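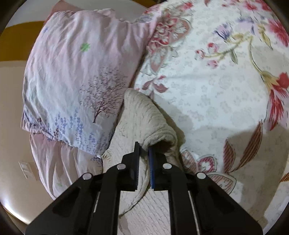

A hand-held gripper above a crumpled beige cloth, between a printed pillow and floral bedding, at the Vorkton open day.

Aveo opens Vorkton workshop to visitors for bedding and fabric handling demonstration

VORKTON, 30 July 2025 – Aveo opened its Vorkton workshop to the public for 2 days this week, and 142 visitors came to see how the company teaches machines to handle sheets, pillows and other household fabric.

Staff worked with hand-held grippers at a set of made-up beds and let visitors take a turn. Each person picked up a cloth, moved it and put it down again while the tool recorded the motion. Over the two days the workshop logged 264 recordings, which will be added to the training material for the company's Cidamby bed-making project.

"Fabric is hard for a robot," said Costel Lazarević, who runs the Vorkton workshop. "A box keeps its shape when you pick it up. A sheet folds over on itself and you lose the corner. We need a lot of examples from a lot of different hands, and people who make beds every day are good at it."

Visitors included housekeeping staff from local hotels, students from the Varghese technical college and families from the neighborhood. Several hotel workers asked whether the tool could be made lighter for long sessions. Lazarević said a lighter handle is being tested and should be ready in November.

The second half of each tour covered how recordings are checked before they are used. Visitors watched a reviewer go through clips on a screen and mark the point where the jaws close on the cloth. Clips in which the cloth slips are kept and labeled separately.

Admission was free. Children could try the grippers with an adult present.

Aveo plans another open day at Vorkton in November, with laundry folding added to the tour. Schools and businesses that want to bring a group can ask at the workshop's front desk.

About Aveo
Aveo develops handling tools and software for household and hotel work. Its workshop is in Vorkton.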